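# Chapter 4: Memory and the Motherboard

A desktop computer keeps its work in two kinds of places. Long-term storage holds files when the power is off. Working memory, usually called RAM, holds whatever the computer is using at the moment. This chapter deals with the second kind: what a memory module is, how it fits on the board, and how to take one out and put it back without damage.

Memory modules are among the easiest parts to replace. They need no screws and no cables. They are also easy to harm. A module pushed in at the wrong angle can crack its slot, and a charge from a sleeve or a fingertip can ruin a chip with no visible mark. Most of the repair records used in this book come from the Billura workshop, which logged 212 desktop jobs in one year. In 50 of them the only fault was a module that was not fully seated.

Before you touch the module, learn to find it among its neighbors. Motherboards differ in layout, but the same families of parts appear on nearly all of them. Capacitors are small cans that stand upright on the board. Power connectors have rectangular openings that take a plug from the power supply. SATA connectors, which serve the drives, are often grouped together and may be black or a bright color such as blue. The memory module is a long, narrow stick held in a ribbed slot, with a latch at the end of the slot to keep it in place.
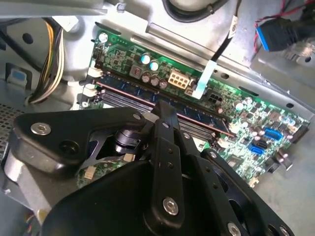
## 4.1 Before You Open the Case

Shut the computer down and unplug it at the wall. Hold the power button in for a few seconds to drain what is left in the power supply. Lay the case on its side on a firm table with the open panel facing up.

Wear a wrist strap and clip it to bare metal on the chassis. If your classroom uses the Skarell bench mat, clip the strap to the mat and the mat to the chassis.

Write down how many modules are fitted and which slots they occupy. The practice machine in this chapter is the Oda 530, and its slot numbers are listed in Appendix B. On other machines, check the manual. A board with empty slots may still expect modules in a certain order.

## 4.2 Terms Used in This Chapter

**Module:** the removable stick that carries the memory chips.

**Slot:** the long socket that holds a module.

**Latch:** the small lever at the end of a slot. Some slots have one at each end, others at one end only.

**Seated:** pushed fully into the slot, with the latches closed.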